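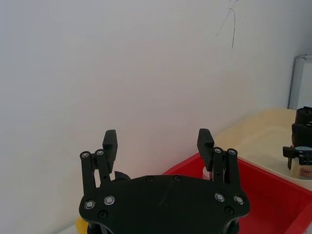 Tellby Plastic Bin, Red

Open-top bin with a raised rim, for small parts, bottles, craft supplies and anything else that rolls off a shelf. Smooth inside, so it wipes out with a damp cloth. Bright, saturated red inside.

Width: 17 in.
Depth: 20 in.
Height: 5 in.
Material: plastic
Color: red
Lid: sold separately

Fits the Standgate shelf unit, two bins to a shelf. Bins nest when empty. Do not stack them full without the lid. Hand wash only. Keep away from heaters and stove tops.

Sold singly or in cartons of 5. For school and warehouse orders, write to Dulce Villaseñor in our Tillstead office. Carton orders placed before noon ship the same day.

Returns are accepted on unused bins with the label still on.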